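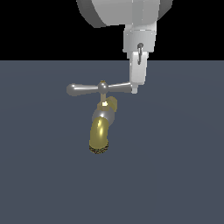 4.2 Simulated faucet task

The task is to turn a faucet handle with a single gripper finger. The faucet hangs at a fixed pose above a flat floor, with no sink or wall around it, which keeps collision checking limited to the arm, the floor and the faucet itself. The handle is a crossbar with a rounded knob at each end. It is modeled as one revolute joint with friction, and the policy is never given the joint angle.

Observations are RGB images from a fixed camera plus the arm's joint positions. Actions are end-effector displacements sent at 20 Hz. A tracking controller, written by Macario Xolalpa as part of the Lisen toolkit, converts each displacement into joint commands and clips any step that would exceed the velocity limits. The gripper opening is not part of the action space.

We split the approach from the push. During the approach the finger tip is moved to a standoff point near the right end of the crossbar and must stay clear of it. Early policies skipped this stage and often hit the knob from above, which loads the joint along its axis and does not turn it.
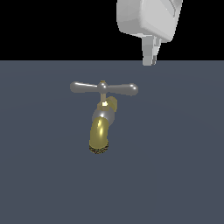 4.3 Contact detection and switching

The switch from approach to push is made by a small classifier on the last 13 control steps. It takes commanded and measured tip positions and outputs a contact probability. We tried adding image features and saw no gain on the validation set – the gap between finger and knob is small in the image, and the tip can hide part of it. The final version uses position error only.

If no contact is reported within the time limit, the planner returns the tip to standoff and tries again, up to three times. All methods share this retry rule, and each was trained with three random seeds.

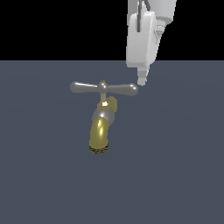 Figure 3. Gripper finger near the right end of the crossbar handle, with a gap between the tip and the knob.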